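Search this site
Type and press enter

Bedach Sky Survey: progress report to the Gauthier Fund, November

Dear friends at the Fund,

It has been a full and rather happy half year up at Bedach, and I have been looking forward to sitting down and telling you about it. I know the form asks for two pages. I have tried, I promise, but there is a good deal to say, and you were kind enough last time to tell me that you liked the long version better (I have held onto that letter!).

Let me begin with the observing, as that is what you are paying for. The survey looks for small, faint variable stars in the outer disk of our galaxy, the sort that brighten and fade over hours or days and that larger surveys tend to pass over when they come back to a field only once a week. By the end of this period we had 3426 usable exposures in the archive, all of them reduced with the same pipeline and all checked by eye at least once. From these we have drawn up a list of 325 candidate variables. A fair number of them will turn out to be eclipsing pairs that somebody else has already cataloged, and matching our list against the older catalogs is slow work, but it is going along steadily and we are pleased with the quality of the light curves.

The weather was kind to us in the spring and then very much less kind. We lost most of one month to high cloud and the tail of another to smoke, which does terrible things to the blue filter and leaves a fine grit on anything you forget to cover. We used the closed nights to redo the flat fields, a job I had been putting off for longer than I care to admit, and the improvement in the corners of the chip is plain to see. Stars near the edge that used to come out a little too bright now agree nicely with the ones in the middle. If you have ever tried to compare two stars on opposite sides of a large detector you will understand why there was cake that afternoon.

The new camera, Fadance, has now been on the telescope for most of the period. You will remember from my last report that we had trouble with the cooling, and that the dark current drifted during the first hour after dusk. We traced this to a loose connection behind the cold plate, which was mended on a Tuesday and has behaved itself ever since. The shutter is still a touch slow at the shortest exposures. It makes no difference to the survey fields, where our exposures run to 3 minutes, but it does matter for the bright standard stars, and for now we defocus slightly on those and take longer exposures. I would like to replace the shutter next year if the budget can bear it, and I have put a line for it in the attached sheet, marked as optional.

Our software, Drutach, has had a good season too. It now picks the next field by itself according to the Moon, the height above the horizon and how long ago we last visited, and the observer on duty only has to step in when clouds come up. We still keep a person in the control room all night. I am old-fashioned about this and I like to have somebody listening to the dome. The scheduler made one silly mistake in the summer, sending us back to the same field four times in a night, and the cause was a time zone setting that had been wrong from the start. The four visits were good data all the same, and one of our prettiest light curves comes from that night.

Now, the part of the report headed "Difficulties," which I never enjoy writing. The comparison with older catalogs is behind where we had hoped it would be. Our student assistant left us in the summer for a graduate program (a very good one, and we are proud), and the position stood empty for almost 2 months. We have somebody new, who is quick and careful and has already found a mistake in one of my tables. I expect we will have caught up by the time the winter fields are well placed, though I would ask you to be patient with us over the first paper, which will come to you as a draft a little later than the date in the agreement.

Spending is close to plan. We are under on travel, having held both team meetings by video, and over on storage, as the raw frames take up more room than I had guessed when I wrote the proposal. With your permission I would move the unspent travel money across to cover the disks. The attached sheet shows both lines before and after. 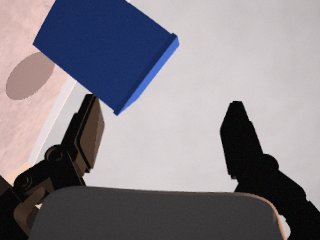
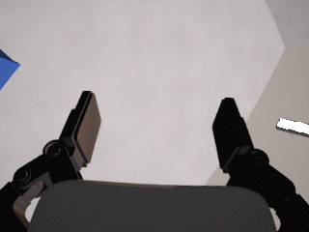 For the coming period we have set ourselves a fairly plain list of tasks. We want to finish the catalog matching, get follow-up spectra for the brightest of the candidates, and observe the winter fields through at least one full run of dark nights. We have applied for time on a larger telescope for the spectra and should hear before the end of the winter. If the answer is no, we will try again in the next round and use the time to push deeper on the red variables, which interest me more and more. Several of them have periods that wander in a way I can't yet explain, and I go back to look at them most evenings when I ought to be doing something else.

The public evenings have carried on as well, on the small telescope by the parking lot. Saturn was the favorite, as ever. One little girl asked whether the rings made a noise, and I have been thinking about it ever since.

Thank you, as always, for your patience and for your good questions after the last report. The answers to those are in the second attachment, along with the list of fields you asked for. Do come up and see us when the road is clear. There is a spare bed and the coffee has improved.

With warm regards,
The survey lead, Bedach

This site uses cookies to remember your settings. Accept | Decline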